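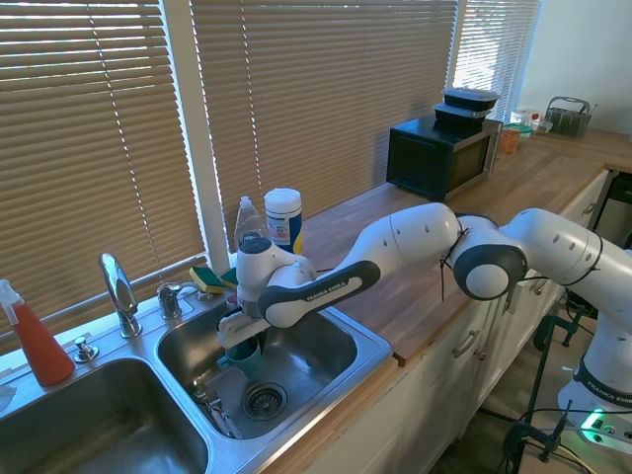

Shared Kitchen at Bukwood House: progress report to the Levik Fund

2025-02-05
By Edileuza Batista

Dear Anoma Munshi,

I write to report on the kitchen part of our grant. The work on the washing-up corner is finished and the corner is in daily use. The shelves and the second cupboard are not finished, and I explain the reason further down.

The sink

The old single sink was removed in the first week. In its place we have a stainless steel double sink, with a wooden butcher-block countertop. The residents asked for two basins so that one person can wash and another can rinse. The tap is a curved one with a lever handle, which is easier for the residents with weak hands.

The fitter from Tavares came back one time to tighten the joint under the left basin. He did not charge us for this visit. The right basin has a metal strainer in the drain, and we ask everybody to empty it after washing. Utensils are still left at the bottom of the basin, and cups also. I have put this on the list for the next house meeting.

Cleaning materials

In our first plan, all cleaning products were to be kept in a locked cupboard. After two weeks we changed this, as people did not go to find the key and the sink stayed dirty. Now the things for every day stand at the sink itself: the spray bottle, the dish soap, the green and yellow sponges and the disinfecting wipes. The sponges stand up against the ledge at the back. Stronger products remain locked in the store room.

We spent 209 pounds on cleaning materials in this period. The budget line was a little lower, and I have covered the difference from the line for small repairs, as you agreed with me by telephone.

Countertop and microwave

The countertop must be oiled. Pitier, who supplied the wood, advise to do it again in May. The microwave is on the same countertop, against the wall. The food storage containers with lids are on top of it for the moment — they will move when the shelves are ready.

Windows

We kept the horizontal blinds on the windows behind the sink and only repaired the cords. New blinds were in the first budget, and we did not need to buy them. I ask your permission to use this money for the shelves.

Use of the kitchen

At present 27 residents have the right to use the kitchen. The cooking evenings started again after the building work, and we have held 20 of them. The evenings are full and we keep a waiting list.

What is late

The wall where the shelves should go was damp when the plaster was opened. Tavares want to leave it for 40 days before they fix anything on it. The second cupboard goes on the same wall and must wait also. I will send you the new date when they have measured the wall again.

With kind regards,
Edileuza Batista
Kitchen project, Bukwood House

Contact the office | © Bukwood House | Back to top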